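Equipment planning at the Hollmann workshop: a gallery with notes
31 January 2022

Text: Imke Hinrichs
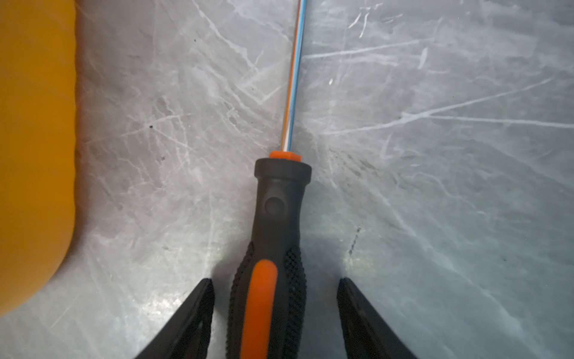

We started to plan our second handling cell in November, and the first thing I learned is that the arm is the easy part of the budget. The price of the arm stands in the offer and it does not move much. The fingers, the surface under the tools and the spare parts are what make the sum grow. For the hand tool tests I wanted objects which are not all of one simple shape, and a screwdriver is a good one for this. The shaft is thin and shiny, the handle is thick, and on the grip there are black textured rubber panels with a smooth orange stripe between them. A finger that is right for the handle is not automatically right for the shaft, so in the budget I have put two sets of fingers. The plain black ones are at the moment our standard, and we keep them open on both sides of the handle before we give the command to close.

Notes on the fingers
We asked two suppliers, Plokance and Zostent. Plokance sells fingers only in pairs, with a delivery time of 26 working days. Zostent sells also single fingers, which is useful when only one is damaged, but the price for each is higher. Gisela Rathjen made the comparison for a whole year of use and came to a difference of 962 euros. This is less than I expected, and we have decided for Plokance with one spare pair on the shelf.

Notes on the surface
The grey surface with white veins was already in the house, therefore it costs us nothing. It has a disadvantage which should be in every plan: it is patterned and it gives some glare, and a shiny metal shaft on top of it does not make the work of the camera easier. We have asked for a price for a plain matt mat. Until the answer comes, the line in the budget says "surface, open". Please do not delete this line, it was deleted already once.

Notes on the tools
For the tests we would like 25 hand tools of different sizes. Most of them can come from our own drawers. Please give only tools that you do not need every day, and write your name on the list beside the door. I would be especially glad about handles with soft rubber parts, as their grip is different from hard plastic.

Notes on the software
The licence for Flosorum is paid by the year and not by the cell. The second cell therefore brings no new cost here, but we need one more training day for two colleagues. The training is a separate line, and Gisela has already asked for a date.

What is still open
The price of the mat, the transport of the new table, and the question who orders the cable channel. The offer for the arm is valid for 31 days. I will send the complete table to all who have signed the list, and corrections are welcome, also small ones. For questions about prices please write to Gisela, for questions about the tests to me.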